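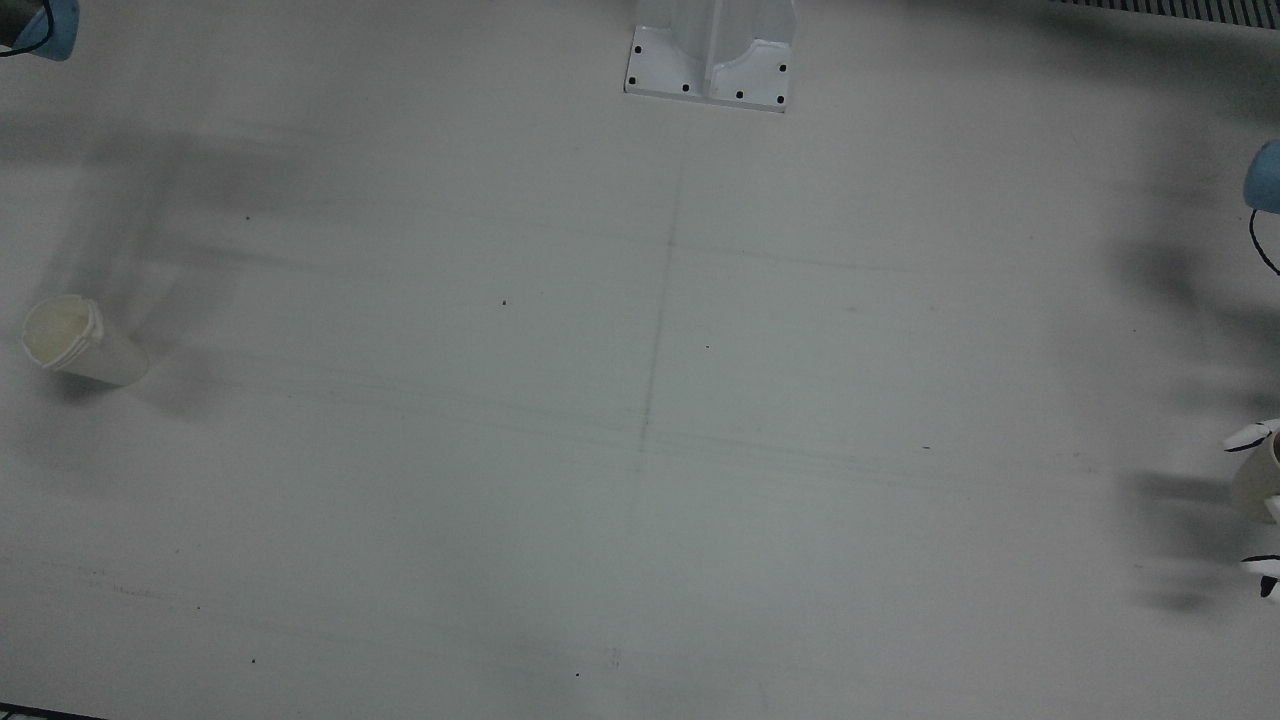 Visit report: Flollmont paper cup plant and sample room, March

Arrival and site layout

The Flollmont plant occupies a single-story building on the east side of the Hinojosa industrial park. Visitors report to the gate office, sign the register and receive a hairnet, a coat and a pair of earplugs. Open-day tours started at 9:30 a.m. and ran until midafternoon. Our group was led by Nyokabi Odera, who manages process quality at the site and had previously worked in board supply.

The route follows the material: roll store, printing, die cutting, forming, inspection, packing, and finally the sample room. Phones had to be put away between the printing hall and the packing area. Notes on those sections are from memory and from the printed sheet handed out at the end.

Roll store

Board arrives coated on one side and is held for two days before use so that its moisture content can settle. The store is kept at a steady humidity and the readings are logged on a chart by the door. Board that is too dry cracks at the rim when it is curled. Board that is too damp curls well but seals poorly along the side seam. Ms. Odera said that most forming faults on the site trace back to this room, and that the hold period was introduced after a difficult summer.

Rolls are stacked on end, with the label facing the aisle. Partly used rolls are rewrapped and go to a separate bay. They are used first on short orders.

Printing and die cutting

The plant prints flat, before cutting. A large share of its output is unprinted stock in the natural cream shade, sold to caterers and offices. Printed work is run in the mornings, when the full press crew is on site.

After printing, the web goes to the die cutter, which stamps out the fan-shaped blanks for the side walls. Bottom disks are not stamped here. They are punched from a narrower reel inside the forming machine itself. The waste skeleton from the die cutter is drawn off by suction and baled. Coated and uncoated trim are baled separately, and the coated bales go to a mill that can handle the lining.

Forming

The forming hall is the loudest part of the building and earplugs are required. Each machine wraps a blank around a tapered mandrel, heats the overlapping edges and presses them together. The coating acts as the adhesive, so no glue is used. A bottom disk is then inserted, the lower edge of the wall is folded over it, and the joint is knurled. The last station curls the rim outward over a lubricated tool.

The rim curl does more work than I had assumed. It stiffens the mouth of the cup, gives the lid something to snap onto and covers the raw edge of the board. A cup with a weak curl will go oval when it is picked up full. Operators check the curl by eye and with a go/no-go ring gauge at each reel change.

Setup for a different cup size takes most of a shift, as the mandrels, folding tools and curling dies all have to be swapped. For this reason the plant groups its orders by size and accepts a longer lead time on the less common ones.

Inspection

Finished cups travel by air tube to an inspection station, where a light source and sensor look for pinholes, dirt and bad seams. Rejects are blown out into a bin. The bin is sorted by hand at the end of each shift and the faults are tallied by type.

A leak test runs alongside. From every production lot, 14 cups are filled with a dyed solution and left standing on white blotting paper. Any stain on the paper fails the lot. The rack was in use during our visit, and the blotters from the previous lot were pinned up beside it with no marks on them.

Packing

Cups are nested into sleeves and the sleeves are bagged before boxing. Nesting depth is set by the taper of the wall and by a small shoulder near the base. If cups nest too tightly they are hard to pull apart at the counter, a complaint the plant takes seriously. Packers pull one sleeve apart from each carton run as a check. Cartons are taped, labeled and moved to dispatch on the same day where possible.

Sample room

The sample room has pale gray tabletops and plain, unprinted cups in cream for handling. It is used for customer visits and for comparing board grades. Flollmont currently keeps 96 reference samples in drawers along the back wall, including competitors' products and several discontinued lines.

Two comparisons were offered. The first was a side-by-side of single-wall cups in a light and a heavy board. Gripped at mid-height, the light one gives noticeably, while the heavy one resists until pressure is applied near the seam. The second was a trial cup lined with Senent, a water-based barrier coating. Its inside surface is duller than the standard lining and the seam feels slightly rougher. Ms. Odera reported that sealing temperature has a narrower window with this coating and that the trial is still limited to cold drink sizes.

Questions from the group were mostly on recycling and on minimum orders. The plant will quote for unprinted stock by the pallet. Printed orders are handled through the Flinudham sales office, which also sends out sample packs on request.

Practical notes

Parking is behind the dispatch bay and is shared with delivery traffic until 10 a.m. Closed shoes are required. The full route takes two hours including the sample room, and there is no step-free access to the viewing platform in the forming hall. Tour places are booked through the gate office.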